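Déshydrateur Westeo : mon avis après un été de tomates et d'abricots

J'ai craqué en mai, après avoir goûté les tomates séchées d'Aslı Kırmızıgül, qui en fait des bocaux entiers chaque année et m'en donne un de temps en temps (jamais assez). Elle les sèche au soleil sur des draps, mais elle a une terrasse plein sud et moi j'ai un rebord de fenêtre et des pigeons. Donc, déshydrateur !

J'hésitais avec le Pindon, plus joli, tout rond, avec ses plateaux en plastique qui s'empilent. Nevzat Eren m'a prêté le sien pendant deux semaines et j'ai vite compris le problème : il faut intervertir les étages sans arrêt, sinon ceux du bas sont cuits quand ceux du haut sont encore mous. Le Westeo a sa soufflerie à l'arrière et des grilles qui coulissent comme dans un four. Je ne touche à rien, ou alors je tourne les grilles une fois à mi-parcours quand j'y pense.

Il m'a coûté 80 euros en promotion, avec une feuille en silicone pour les pâtes de fruits. Une seule feuille, c'est un peu radin, j'en ai racheté.

Côté tomates, c'est un bonheur. Je prends des allongées, bien charnues, je les coupe en deux, je retire les pépins à la petite cuillère, une pincée de sel, et hop, face coupée vers le haut. Comptez une grosse nuit à 60 degrés. 900 grammes de tomates donnent un petit bocal, pas plus, il faut le savoir avant de se lancer – la première fois j'ai cru que quelqu'un s'était servi. Je les couvre d'huile d'olive avec de l'origan, je garde le bocal au frigo et on le finit vite.

Les abricots, très bien aussi, à condition d'accepter qu'ils brunissent. Ils n'ont pas du tout la couleur orange fluo de ceux du commerce et mes enfants ont fait la tête avant de goûter. Les pommes, rien à dire : en rondelles fines, un peu de citron, de la cannelle si on veut, elles deviennent croquantes en refroidissant.

Et puis le raisin. Là, je suis plus partagée.

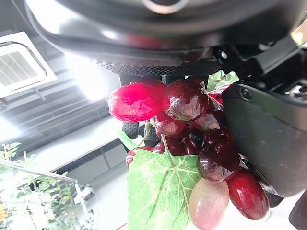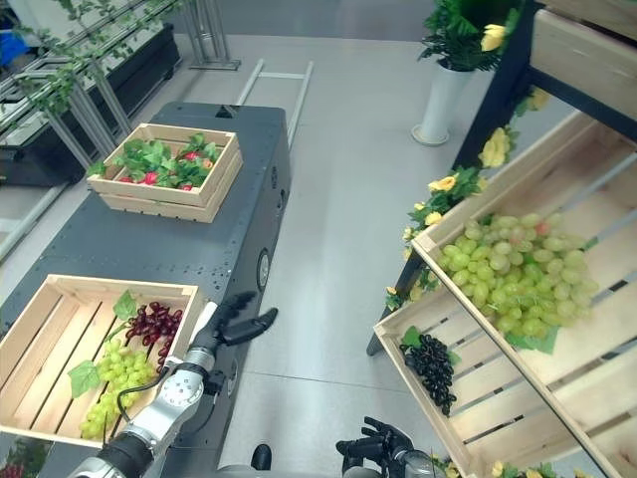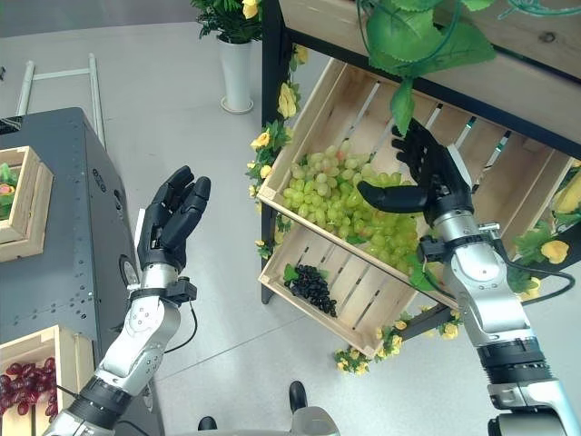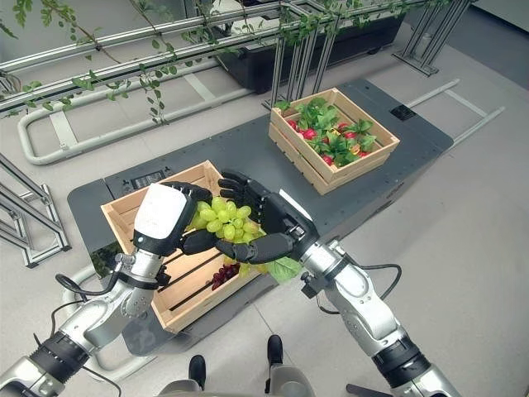
Les grains entiers mettent un temps fou à sécher. J'avais lu 30 heures dans la notice, j'en ai mis presque le double, et encore, les plus gros restaient collants au milieu. Depuis, je les plonge quelques secondes dans l'eau bouillante, puis dans l'eau glacée, pour que la peau se fendille, et ça change tout. On peut aussi les couper en deux, mais avec des grains à pépins c'est une corvée dont je me passe volontiers. Le résultat est délicieux dans une semoule aux carottes ou avec un fromage de chèvre un peu sec. Pour grignoter, j'ai quand même une préférence pour les abricots.

Passons à ce qui m'agace. Le bruit, d'abord : c'est un ronronnement de hotte, supportable, sauf que notre cuisine est ouverte et que le soir devant un film on l'entend bien. Je l'ai installé dans la buanderie. Le nettoyage, ensuite. Les grilles passent au lave-vaisselle, ouf, mais le jus de tomate s'incruste dans les croisillons si on attend le lendemain. Un trempage et une vieille brosse à dents, il faut bien ça. Enfin la minuterie s'arrête sans sonner, et j'aurais aimé un petit bip.

Pour la consommation, je ne peux pas vous donner de chiffre précis, je n'ai pas mesuré. Je le lance la nuit en heures creuses et je le remplis toujours à fond.

Est-ce que je le rachèterais ? Oui, si vous avez un potager ou un primeur qui brade ses cagettes en fin de marché. Pour trois rondelles de banane par mois, votre four entrouvert à basse température fera l'affaire. Prochain essai, les champignons – je vous dirai si l'odeur est tenable !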